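Notes from the open day at the Grernville wastewater plant

The Grernville plant opens its gates once a year, in June, and I went this time mainly for the nutrient removal stage, which was rebuilt after the state tightened the phosphorus limit on the lower river. I have written here before about what the old limit did to the reach below the outfall. The rebuild is the first serious answer to that, and I wanted to see how it was laid out.

Tours left from the administration building every half hour starting at 9 a.m. I took the second one. Hard hats and safety glasses were issued at the door and closed-toe shoes were checked. Our guide was Vinh Hoàng, the shift supervisor, who had brought a clipboard of printed trend charts and handed them around at each stop. More plants should do this. It is hard to follow a process from a walkway when all the tanks look alike.

Headworks first. Raw sewage arrives by two trunk sewers and passes through mechanical bar screens, then a vortex grit chamber. The screenings are washed, pressed and trucked to the landfill. Wet wipes make up most of the volume. The building is kept under negative pressure and the air goes through a biofilter of wood chips behind the parking lot. I could smell the headworks from inside and not from outside, so the arrangement seems to do its job, at least on a morning with little wind.

Primary clarification is unchanged from the original plant: circular tanks, center feed, scum skimmers. One of them was drained for repairs to the scraper arm. It was useful to see the floor slope and the sludge hopper, which are normally under water. The concrete at the waterline was pitted down to the aggregate. Hoàng said the coating is due for renewal and is in next year's budget request.

The rebuilt section begins after that. The aeration basins have been divided with baffle walls into anaerobic, anoxic and aerobic zones, in that order, with an internal recycle pumping nitrate-rich liquor back to the anoxic zone. This is a standard arrangement. What interested me was that they did it inside the existing tank volume. The baffles are fiberglass panels bolted to steel posts, and the old coarse-bubble diffusers were replaced with fine-bubble membranes in the aerobic zone only. Mixers in the unaerated zones keep the solids in suspension.

The blowers are controlled from an ammonia probe at the end of the aerobic zone and no longer from dissolved oxygen alone. According to the chart we were given, the blower building used 1513 kWh on the day before the visit. The chart for a comparable day under the old control scheme read 1449 kWh higher. I would be careful with that comparison. It is one pair of days, the flows were similar but the temperatures were not listed, and the new diffusers account for part of the saving. Still, a cut of that order is plausible for a plant that was running its old blowers flat out.

Phosphorus is removed in two steps. The biological step takes up most of it, and a ferric chloride dose ahead of the final clarifiers catches what remains. The dosing skid came from Gillunden and the online phosphate analyzer from Bunero. The analyzer had been out of service for part of the spring with a blocked sample line, during which the operators dosed on a fixed setpoint and checked with grab samples. They overdosed on purpose in that period. This costs chemical and produces extra sludge, but it keeps the effluent inside the permit.

After the final clarifiers we went back indoors for the question session, which was held in the training room beside the laboratory. It ran well past its slot. Coffee was provided. Most of the questions concerned rates and odor, and the answers to both were already in the handout, so I will skip to the part about the receiving water.

The outfall discharges to Seo Creek, 339 feet upstream of the confluence with the river. In a dry August the effluent makes up most of the flow in the creek. The utility samples above and below the pipe every month for total phosphorus, ammonia, temperature and dissolved oxygen. It does not sample for algae or invertebrates. I asked why, and the reply was that the permit does not require it. That is a correct answer, but a permit sets the minimum, and it would be useful to know whether the mayfly numbers downstream have changed since the rebuild. The chemistry can improve a good while before the biology does, especially where years of phosphorus are stored in the bed sediment. 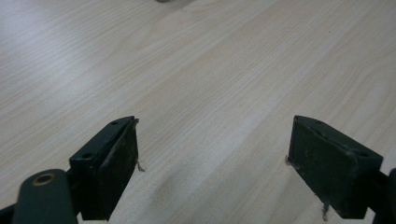

The sediment matters more than the clarifiers now, one reader wrote after I posted a short version of these notes. I fish that stretch and the mats still come up every July, new plant or no new plant. If they stopped discharging tomorrow the mud would feed the algae for years. Has anyone priced dredging the pool above the weir?

I put the dredging point to Hoàng by email. He answered that the utility has no plan for it and that the pool belongs to the county, so any work there would need a separate permit and separate money. He also pointed out that dredging can release what it is meant to remove if it is done during warm, low flow. I agree with him on that. A sediment core from the pool would be a cheap first step, and a core from above the outfall would give something to compare it with.

Back on the tour, the last stop was solids handling. Primary and waste activated sludge are thickened separately, then blended and fed to the digesters. Gas goes to a boiler that heats the digesters and the administration building, and the excess is flared. There was a flare burning during our visit. The supervisor was asked about a generator and said that one had been studied and rejected because the gas would need cleaning to remove siloxanes, and the cleaning equipment would have eaten the savings at this size of plant. I would like to see the study. It predates the present electricity tariff, and the result may well come out differently now.

Dewatered cake goes to farmland under contract. The handout lists metals results for the last year and all are below the limits for land application. It does not list PFAS. Testing has started, we were told, and the results will be published together once there is a full set of quarterly samples. I have made a note to ask again.

One thing I had not expected was the amount of space given to stormwater. The old parking lot on the north side has been dug out and lined as an equalization basin. During heavy rain the excess from the trunk sewers is held there and returned to the headworks when the flow drops. Before it was built, the same water went over a weir into the creek with nothing but a screen in the way. The basin was empty when we walked past and had a line of dried leaves part way up the liner. It has filled completely on 2 occasions so far, and on the second of these it overflowed. The overflow was reported to the state as required. The sewers upstream are still combined in the oldest part of town, and no size of basin will deal with that fully.

Practical points for anyone going next year. The walkways are open grating and unpleasant for people who dislike heights. There is no step-free route past the primary clarifiers, although the laboratory and training room can be reached by wheelchair. Children under eight are not admitted beyond the headworks. Parking is on the grass by the east gate. The handout runs out early, so take one on arrival. The laboratory is open for the whole day without booking and was nearly deserted when I looked in – the technician ran a phosphate test for me from start to finish, including the blank, and showed me the control chart for the method.

The monthly creek data can be requested from the utility's front office as a spreadsheet. Ask for the raw values, as the summary version reports only annual averages and hides the August peaks.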